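Shared kitchen at Mevbridge Community Centre to reopen with new benchtops

29 December 2024

The shared kitchen at the Mevbridge Community Centre will return to general use in the new year, following the replacement of its benchtops and repairs to the cabinetry underneath. Bookings are open now for all regular and casual hirers.

The work was carried out by Prena, a joinery and fit-out firm based in Flukcombe, under the centre's building maintenance program. It was first listed for attention in May, when an inspection found that the old surfaces had swollen at the joins and could no longer be cleaned to the standard required for food preparation.

The new benchtops are finished in a pale beige with a matte surface. The colour was selected from samples displayed in the foyer over winter, when hirers and visitors were invited to record a preference. The centre received 85 responses, with the beige finish preferred over a darker grey and a speckled white.

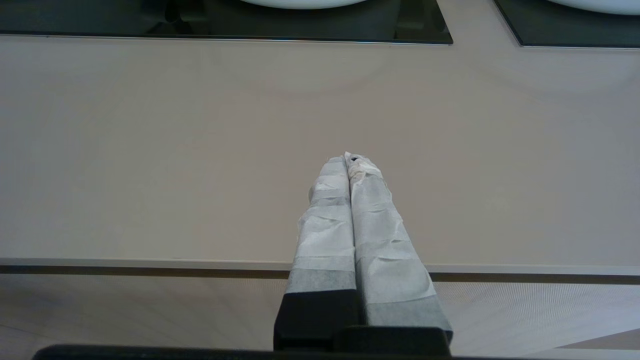
The beige benchtop in the kitchen, with its light-coloured front lip.

Hirers who used the kitchen before the closure will find the general layout unchanged. The sink, the refrigerator and the pantry cupboards remain in their former positions, and the serving hatch to the Miranda Room opens as before. Drawers have been fitted with new runners, and two cupboard doors that had dropped on their hinges have been rehung.

The centre recorded 481 kitchen bookings in the year before the closure, the highest number since the building opened. Most were made by local groups preparing shared meals, including the seniors' lunch, the playgroup morning tea and the preserving classes offered each autumn. During the works these groups were accommodated in the smaller kitchenette beside the library entrance, or were offered a place at the Flukcombe hall. The centre thanks them for their patience and cooperation.

Revised conditions of use apply from the date of reopening. Hot pots, trays and pans must be placed on the trivets supplied and must not be set directly on the benchtop. Cutting boards are to be used for all food preparation. Abrasive pads and bleach-based cleaners are not permitted on the new surface; a mild detergent and soft cloths will be kept under the sink.

At the end of each booking, benches are to be cleared and wiped down, including along the front edge, where crumbs and liquid may collect. Small appliances brought in by hirers must be taken away at the close of the session. Items left behind will be held at the front desk for 20 days and then donated or disposed of.

The kitchen may be used by up to six people at a time while food is being prepared. Groups expecting a larger number of helpers are asked to stagger their arrival or to set up additional tables in the Miranda Room, which can be added to a kitchen booking at no extra charge. Children may be present in the kitchen only when directly supervised by an adult.

Hire rates have not changed. Existing standing bookings have been carried over automatically, and confirmation notices will be sent to the contact listed for each group. Groups whose contact details have altered during the closure should advise the front desk in writing as soon as possible.

A second stage of works, covering the replacement of the floor covering and the repainting of the pantry, remains subject to funding. Hirers will be given notice in writing before any further closure.

Copies of the revised conditions of use are available from the front desk and must be signed before keys are issued. Enquiries about kitchen bookings may be made in person at the Mevbridge Community Centre during office hours.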